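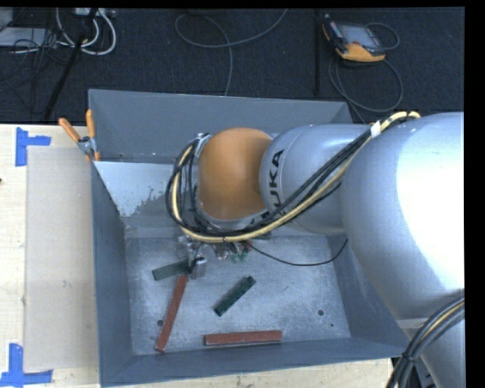
Bench 5, metal bin on wooden top, cables on carpet behind.

PLEMCOMBE WORKSHOP BUILDING
Trailing cable and floor covering inspection, ground floor
Date of inspection: 18 December 2023
Previous inspection: January
Form revision: 7

Key: S = satisfactory, A = attention needed, N = not applicable to this area, X = not inspected.

1. Access and walkways

1.1 Main walkway clear to full marked width: S
1.2 Fire exit routes free of cable crossings: A
Comment: One extension lead crosses the route to the rear exit. Reroute overhead or fit a ramp cover. Tape alone is not accepted on an exit route.
1.3 Door closers not wedged or tied back: S
1.4 Walkway marking legible: A
Comment: Worn through at the Palten store door. Carried over from the previous inspection.

2. Floor covering

2.1 Carpet tiles flat and bonded: A
Comment: Lifting at two corners by the goods entrance. Rebond before trolleys are next used on that route.
2.2 Threshold strips fixed: S
Comment: Strip at the Fajardo room replaced, countersunk screws throughout. No raised heads.
2.3 Change of level at joints within limit: S
2.4 Entrance matting seated in its well: S
2.5 Wet areas, drain covers: N

3. Floor cables

3.1 Cables laid parallel to walls or benches where possible: A
Comment: Carpeted area behind bench 5. Gather runs and clip to the skirting. Dark cable on dark carpet is hard to pick out, so any run that has to stay on the floor is to go under a light-coloured cover.
3.2 Ramp covers closed and butted end to end: S
3.3 No cable under carpet tiles: S
Comment: Tiles lifted at sample points only. Full lift not carried out.
3.4 No cable under furniture feet or castors: A
Comment: Desk in Fajardo room standing on a network lead. Desk moved during inspection. Lead to be replaced, as the sheath is flattened.
3.5 Slack coiled and hung, none left in loops on the floor: A
Comment: See 3.1.

4. Extension leads and sockets

4.1 Test labels in date: S
4.2 No lead plugged into another lead: A
Comment: One case in the Palten store, serving a label printer. Removed. A fixed outlet is wanted on that wall, request number 415.
4.3 Reels fully unwound when in use: X
Comment: No reels in use at time of inspection.
4.4 Plugs and sheaths undamaged: A
Comment: Cord grip loose on the vacuum cleaner. Withdrawn from use and tagged.
4.5 Floor box lids close flush: S
Comment: Flullmont lids now fitted in all boxes. The foam insert needs trimming where more than two leads leave the same side, otherwise the lid rides up.

5. Storage at floor level

5.1 Items kept 300 mm clear of floor boxes: S
5.2 Empty packaging removed: A
Comment: Flattened cartons stacked beside the goods entrance. Same finding as last time.
5.3 Bins and trays kept off walkways: S

6. Lighting

6.1 Light level adequate at floor: S
6.2 Failed lamps reported: A
Comment: One tube out over the rear corridor. Reported, no date given for the work.

Actions outstanding
Items 1.2 and 2.1: before the building reopens in January.
Items 3.1, 3.4 and 3.5: next maintenance visit.
Items 1.4, 5.2 and 6.2: with the building office.
Items 4.2 and 4.4: made safe, repair or replacement pending.

Upper floor inspected separately, see sheet 7.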